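Rirkari pauses Rudd kitchen trials after dropped grip fault

SKELLTHORPE, December. I'm Rungnapa Noiphan, I run the home robot team at Rirkari, and I'd like you to hear this from me! We have stopped all unattended kitchen work on Rudd, our two-legged helper, until a fault in the right hand is fixed.

What happened

Rudd was putting dishes in a drying rack when the right gripper let go early. A mug broke on the floor (no one was hurt, thank goodness). The logs showed the hand losing its grip signal for up to 300 milliseconds. We went back through 27 earlier runs and found the same gap in 11 of them, which was not fun reading.

We think it's a connector in the wrist. Ryan Tindall and Nadine Saliba are chasing it with the folks at Rimar, who make the part.

Rudd's hands up close, and the rack job at the sink:

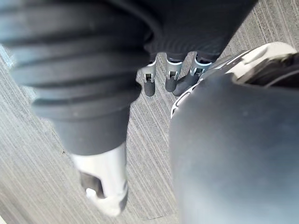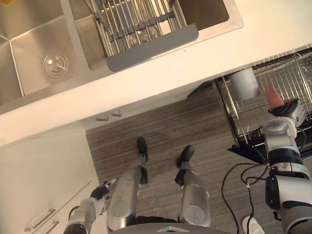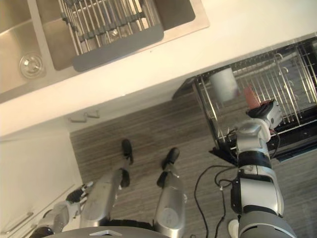

What we're doing now

All 12 trial homes have been told, and their robots are switched off. If you have one, please leave it off, even if it seems fine! We'll come out and swap the wrist part for free once Rimar signs off on the new one.

Press contact: Ruth Tunstall, Rirkari press desk, Skellthorpe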